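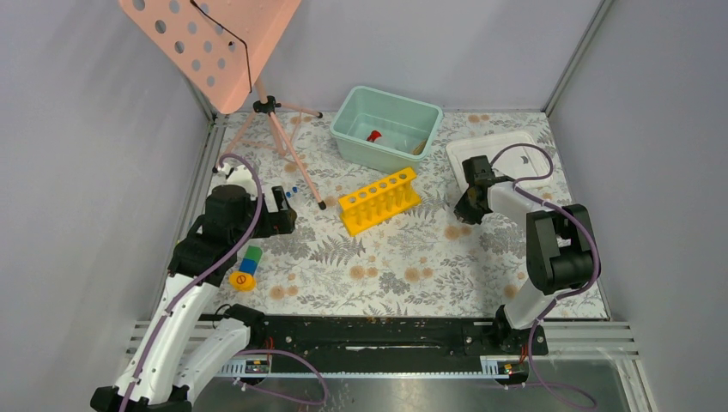 Home Diary Garden Older entries About

January, 9.40 pm
By the management

Rain at last, if you want to call it that. It spat on the veranda for as long as it takes to bring the washing in, and then the sun came out and laughed at me holding a basket of towels. The gauge had a dead moth in it and not much else.

I have been trying to finish the seed cupboard, a job I gave myself in winter when I still believed in summer evenings. The cupboard is the old linen press in the hall. It holds every packet I've bought since we moved to Stasow Road, plus a number of envelopes marked things like "the good bean" and "NOT the good bean" in my own handwriting, with no further particulars. I remember being very sure at the time that I'd know.

The Liltonico catalogue arrived this morning, which did not help. I had promised myself I wouldn't order anything until the cupboard was sorted, and by lunch I had ordered two kinds of climbing pea and a pumpkin called Grajales that apparently wants six metres of clear ground. I have a strip beside the driveway and a neighbour who measures things.
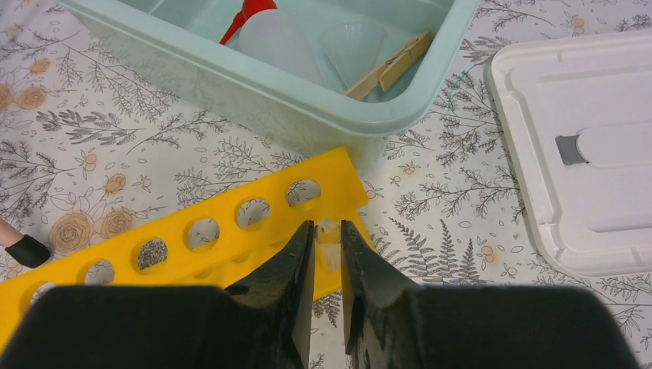 Germination tests, then. The idea is to find out which of the old packets are still alive before I give them a whole bed and my undivided hope. The books say damp paper towel in a sandwich bag, and I've done it that way for years and grown some very impressive mould. What I want is something with a bit more order to it. A yellow plastic rack with a row of round holes along the top and a little clear tube standing in one of them would suit me nicely, one variety to a hole, label underneath, no more bags sliding down behind the toaster. I could feel like a proper institution. I'd still be writing "the good bean" on the label, but it would be standing up straight.

Did the lettuces tonight regardless, in bags. Forty seeds off the oldest packet, laid out with tweezers under the kitchen light while my tea went cold. I have no great expectations. Lettuce seed gives up on life if you look at it sideways, and this lot has been through a house move and the year the hot water system leaked into the hall.

Later, after the dishes.

Got as far as the second shelf. Found the sweet corn I accused my sister of pinching, so that's an apology I'll be putting off. Also a jar of something round and brown that could be coriander or could be sweepings.

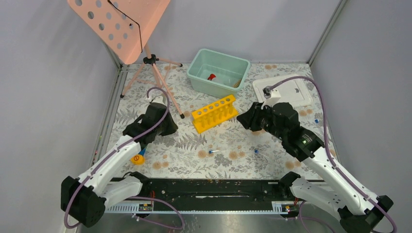
The third shelf is flowers, and I shut the door on it again. I have a weakness for anything with a nice drawing on the packet. There must be hollyhocks in there old enough to vote, and I have never once had room for a hollyhock. Out they'll go, or into the bare patch by the tank where they can fend for themselves.

Put the bin out. Tank reading 364, down again. The tomatoes are sulking and have dropped their flowers, and the Stetmont plum has one plum on it, which a parrot has already tasted and put back.

Must ring about the gutter. Must not open the catalogue in bed.

6 comments 2 shares

Older entry Newer entry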